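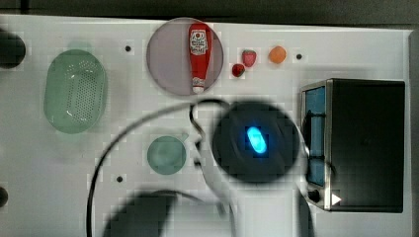
Ketchup bottle on a plate, toy fruit to the right

Ticket 2030: Youth league stream drops out and score overlay is wrong
Product: Gusura game stream, league account
Site: Rondorcombe ballpark, Field 2
Status: Open

Reported by league office
Stream of the Monday semifinal froze in the third inning and came back in the fifth. Families who couldn't get seats paid to watch this. The score on screen stayed 2-1 until the end. The final was 6-4.

Support reply
Our logs show a weak upload at the park. Please restart the encoder and move it closer to the router.

League office
It sits on the same shelf as the router. We restarted it twice during the game. Your own status page listed 336 viewers the whole time the picture was frozen, so I have doubts about those logs.

Support reply
Viewer counts can lag. Please lower the bitrate and clear the overlay cache.

League office
Done, both. Ran a test with the Villanueva practice game. Video held for 30 minutes, then froze again. Overlay gave the visitors a run they didn't score. I don't see how a weak upload adds a run.

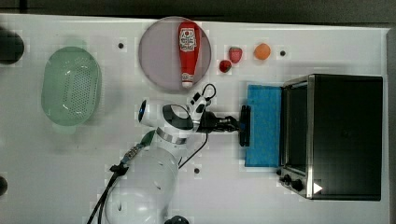 Plate with ketchup bottle, toy fruit and white robot arm on a white table

Support reply
The overlay pulls from the Plonurus scoring app. The fault may be on their side.

League office
Plonurus shows the right score on the scorer's tablet. I checked it against the paper book, inning by inning. We have 400 passes sold for the final and I'm not telling those people to clear a cache. Please pass this to someone who can read the overlay feed, and leave the ticket open until we've seen a full game go through.

Support reply
Passed to second line. Ticket stays open.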